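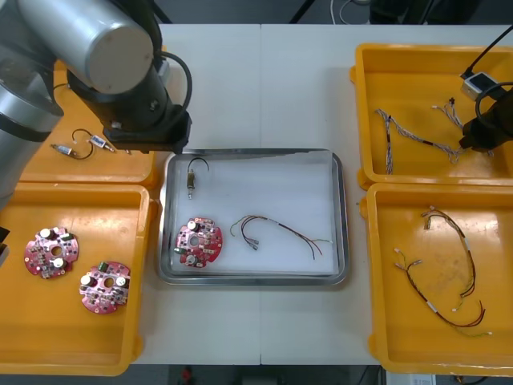 Sorting Day at Larano

Posted by Ruth Pacheco, Jul 26, 2020

The parts bench has its own page now, mostly so people will stop asking me what we keep on it. Trays, mainly. Hema Nambiar picked the color, which the catalog called "amber" and everyone in the building calls "cafeteria." Click through at your own pace. There are no kittens.

The corner bins

One orange bin per corner, steel tray between them. Small wired parts live at the upper left, where their leads do what earphones do in a coat pocket. The round red boards go in the bin just below. Filippos Kokkinos calls them cookies and has been asked to stop.
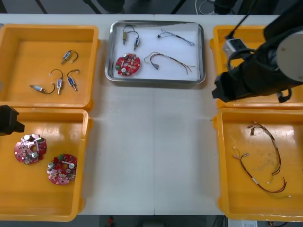

The steel tray

Everybody's favorite, for reasons I can't defend. It has a raised rim and a white liner, and it makes any part you set down in it look like it's about to have surgery. Christos Lazaridis wanted one for his desk, to hold mints. Request denied in February, appeal pending.

The red boards

Round, notched at the edges, hole in the middle. Two in the bin and one in the steel tray, looking pleased with itself. Please pick them up by the rim. Fotini Stefanou made a sign that says so, and somebody has been using it as a coaster.

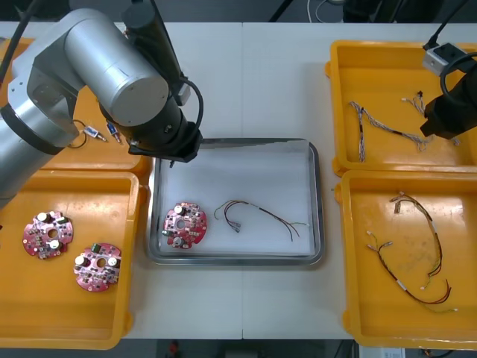 Boards at lower left, blue-bodied parts above them, one board on the white lining.

More galleries: The Label Drawer / Room 201 Before the Shelves / Grondeo Visit

Comments are open. If you have borrowed a tray, we know what color it is, and so does everyone you've walked past.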